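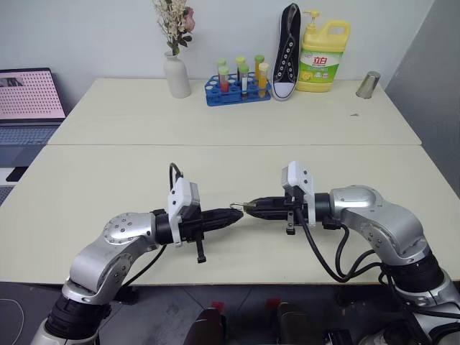
Does walking the course help amateur golfers score better than riding in a buggy?

A little, going by our rounds, and most of the gain comes on the back nine.

Our group plays at Zambridge, a parkland course with a steep climb at the 12th, and we'd argued about this all last season, so it was a great excuse for a project! We asked club members to send us their cards and tick whether they'd walked or ridden. We ended up with 51 players and 1,346 holes, far more than we'd hoped for.

Method

Everyone played off the yellow tees. We threw out any card with a missing hole, and any round stopped for rain. Handicaps ran up to 25. Scores went into a spreadsheet as strokes over par, split into front nine and back nine. We did the same at Ocampo, which is much flatter, to see if hills mattered.

What we found

On the front nine there was hardly anything in it. After the turn the walkers held their form better, mainly on the par threes, and we loved seeing that come out of the numbers. Several walkers told us they'd picked their club before reaching the ball. At Ocampo the gap was smaller but went the same way.

Putting surprised us. We expected tired legs to mean more three-putts, yet over 60 per cent of the three-putts at Zambridge came from riders.

Problems

Players chose for themselves, and keen golfers tend to walk. We'd like to get the same people doing both next time, ideally in May when the greens are quicker. We also forgot to ask who used a trolley and who carried, which would have made a lovely extra chart.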